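Section 4: Oiling and Waxing Your Nelton Dining Table

Your table left the workshop with one thin coat of oil on it, enough to survive the delivery truck and not much more. The rest of the finish is up to you. Set aside an evening for the first coat, another for the second, and a third for wondering why you didn't buy glass.

What you need

One can of Kusis hard oil (the can supplied with the table covers two coats if you are sensible)
One tin of Kusis wax
Four lint-free cloths. Old T-shirts are fine. Old towels are not, unless you want a fuzzy table.
Fine abrasive pad, gray
Gloves
A metal bucket with a lid, half full of water

CAUTION: Rags soaked in oil can heat up and catch fire by themselves, with no help from you. Put every used rag straight into the water bucket and close the lid. Do not ball them up, do not leave them on the stairs, and do not put them in the kitchen trash "for now."

4.1 Preparing the top

1. Clear the table. This includes the mail.
2. Wipe the top with a barely damp cloth and leave it to dry for 50 minutes. Setting a hair dryer on it will raise the grain, and you will then get to do step 3 twice.
3. Rub the whole surface lightly with the gray pad, following the grain from one end to the other. You are knocking down fuzz. If you can see a dip forming, you have gone too far and should stop enjoying yourself.
4. Vacuum the dust with the brush attachment, then wipe again with a dry cloth.
5. Open a window and keep it open until you have finished for the night.

Note: Old water rings should be dealt with now. Oil does not hide them. It frames them and hangs them on the wall.

4.2 First coat

1. Put on the gloves. Stir the oil with a flat stick for two minutes, scraping the bottom. Shaking the can fills it with bubbles, all of which will end up on your table.
2. Pour a puddle the size of a saucer onto the middle of the top and spread it with a folded cloth. Work in long strokes toward the ends.
3. Add more oil only where the wood looks thirsty. End grain is always thirsty and will drink until you cut it off.
4. Wait 10 minutes. Set a timer, as people who say they will remember are usually found scraping at it the next morning.
5. Wipe off everything that has not soaked in. Use a clean cloth, turn it often, and finish with the grain.
6. Crouch at one end and look across the surface toward a light. Wet streaks mean you missed some. Wipe them.

Let the top cure overnight with nothing on it. Cats have not read this manual, so shut the door.

4.3 Second coat

Repeat 4.2 using half as much oil. If the surface feels rough before you begin, go over it once with the gray pad, vacuum, and carry on.

CAUTION: Do not put on a thick second coat to save yourself a third. Thick oil stays sticky for weeks and collects sleeves.

4.4 Waxing

1. Wait three full days after the last coat of oil.
2. Take up a little wax on a dry cloth. A little is less than that.
3. Rub it on in small circles, one section at a time, and buff each section before starting the next.
4. Buff the whole top once more, with the grain, until your cloth slides without dragging.

The Somallow model has a beveled edge, which traps wax in the corner of the bevel. Run a dry toothbrush along it before the wax sets. Owners of the Lo model have a square edge and may feel smug.

4.5 After that

Coasters for the first month, please, even for guests you are trying to impress. Wipe up wine at once. Re-oil once a year; our finisher, Chia-hao Su, does his own table every March and claims to look forward to it. Replacement cans can be ordered under part number 54. Scratches deeper than a fingernail are covered in Section 5, along with some words of comfort.
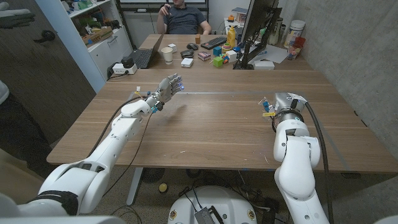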